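Keep one bin for the odd things 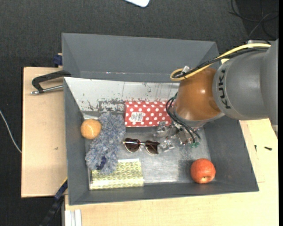

Should small, unrelated things be stored together in one bin?
For a short while, with a fixed day for emptying it, a single bin works better than a shelf full of labelled tubs. Past that point it becomes a place where things go missing.

I have worked in returns and storage for most of my adult life, first at the Farmont warehouse and now at Ladelska, where we have 300 bins in daily use. The advice in our trade, and in most books on tidying the home, is to sort everything by kind as soon as it comes through the door. Glasses with glasses, gift boxes with gift boxes, wrapping with wrapping. I think that advice is wrong for a good share of what people own.

Take a pair of sunglasses, a red box with white polka dots and a bit of crinkly clear packaging. On paper these belong in different places. In practice, lying together in a deep grey bin, they are easy to tell apart. Nobody mistakes a spotted box for a pair of glasses. If I put the sunglasses in a tub with 40 other pairs, I have to pick up half of them to find the one I want, and the frames hook into each other while I do it.

Mixed storage suits things that look different. Sorted storage suits things that look the same but come in amounts: screws, envelopes, batteries. Most households have far more of the first sort than they think, and they spend a lot of effort treating it like the second.

At Farmont we sorted by kind, and we had more than 1,000 tubs to do it with. The tubs were too small, so people started second tubs, and then the labels stopped being true. A tub marked "gift" would have a phone lead in it. I don't blame the staff. The plan asked them to make a decision about every single item when they had a trolley waiting.

There are limits, and people who like mixed bins tend to skip over them.

The first is depth. One layer, or close to it. Once a box is lying on top of something, the thing underneath may as well be in another building. I would sooner have a wide bin half full than a narrow one filled to the top.

The second is damage. Sunglasses with thin metal frames should not be under anything, and I would rather they were in a case. A box can go flat against the side, where it holds its shape and leaves the middle clear. Heavy items don't belong in a mixed bin at all.

The third is packaging. Clear wrap is the worst thing you can leave in a bin. It catches the light, it hides what is behind it and it takes up room. If it is protecting something, fine. If it has come loose it should go out the same day.

Labels I am less strict about. A box with a barcode sticker wants that sticker facing up, at work anyway, so it can be scanned where it lies. At home I have never found that a label on a mixed bin told me anything. "Hall" is enough.

The colour of the bin matters more than people expect. We tried pale ones from Lennox for a season and white items vanished in them. Dark grey shows up most things, apart from black gloves.

Then there is the emptying. Ours are cleared every 6 days. My own, by the front door at home in Nondadel, gets done when I remember – less often than that. Last November I found a birthday card in it, stamped and never posted. A sorted shelf would have had a slot for cards, and I suppose I would have forgotten it there as well.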